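**Bench notebook, Sternlow room – December, 11.40**

Breakfast table again. Mohsin Chaudhry wants the layout settled before the Briltulik lot come round, and has asked me to write down where things live, my memory being what it is.

Started with the toaster. Two slots, cream body, silver top, lever on the right. It has been to the left of the plate, behind the plate and, for one memorable afternoon, on the windowsill. It now stays left of the plate, and I have put tape marks under its feet. If you move it, move it back.

Pink plate in front, fruit close by. The toy banana keeps wandering off to Usman Jatoi's desk, where it gets answered like a telephone. Please stop.

Toast rack at the back. I was against it – I have not met anyone under sixty who owns one – but Mohsin says it makes the table look like a proper breakfast, and he signed the Jarkon order, so in it goes. Dark wooden box can stay beside it until we find out what it's for.

Foam cubes, yellow and purple: in the open plastic storage box, front left. They are not breakfast. They've been on the inventory since the Panganiban job and I've given up arguing.

Small bin: front corner, push-button lid. Stale slices go in there, not back in the bag. I opened the bag this morning and regretted it.

Bread notes:
- 18 slices in a new loaf, less the heels, which are hopeless and always fall over
- medium sliced holds its shape, thick white sags by lunch
- crumbs: brush off the table before wiping, otherwise you get paste

Cream trolley parked against the partition. Handle squeaks. Oil it? (Usman, you said you would, page 2.)

Still to do: second plate, fresh loaf, ask Mohsin whether we really need jam. I vote no. I am the one who cleans up the jam. 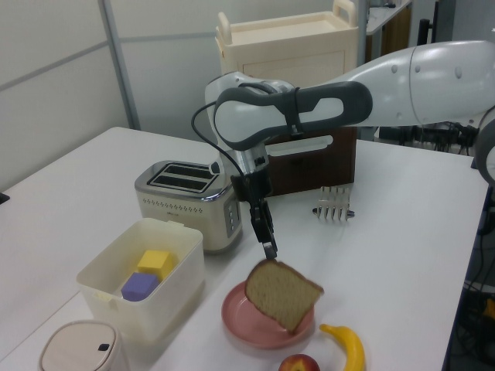
*Bread over the pink plate, toaster on the left, toast rack at the back.*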